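Slide 1. Start without the microphone if the room is small.

Talk is on pacing in short mystery novels, using the Stornarmont series. I have read all 16 books, most of them twice. Spoilers for the first four only.

Slide 2. The village setup. Falla is the inn, Vindent is the town across the bay. Nearly every suspect has to travel between the two, so the ferry times do a lot of the plotting.

Slide 3. Where the body turns up. In book one it is chapter 6. By book four it is the second page. Ask for a show of hands — who likes it early?
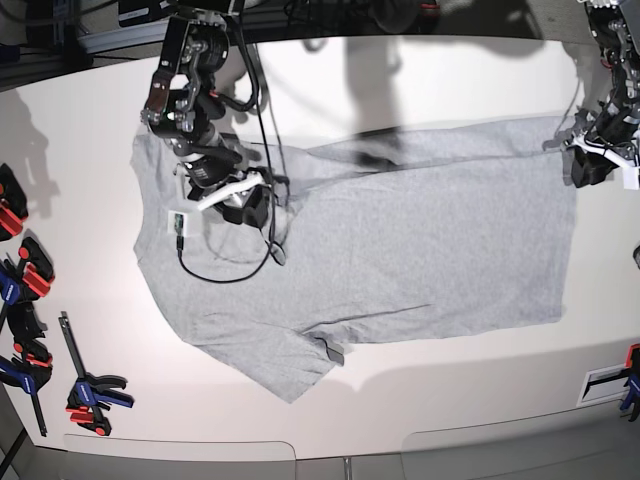
One reader wrote to me after the February talk that an early body leaves her with no reason to care who died, and that she skipped ahead to the bakery chapters. Read this out, then pause for comments.

Slide 4. Clues. The receipt from the Uçar bakery is shown in chapter 4 and explained near the end. Read the short passage — skip it if we are running late.

Slide 5. Red herrings. Keep to the lighthouse key and the missing ledger. The 700 crowns can wait for questions.

Slide 6. Reading list. Handouts are by the door.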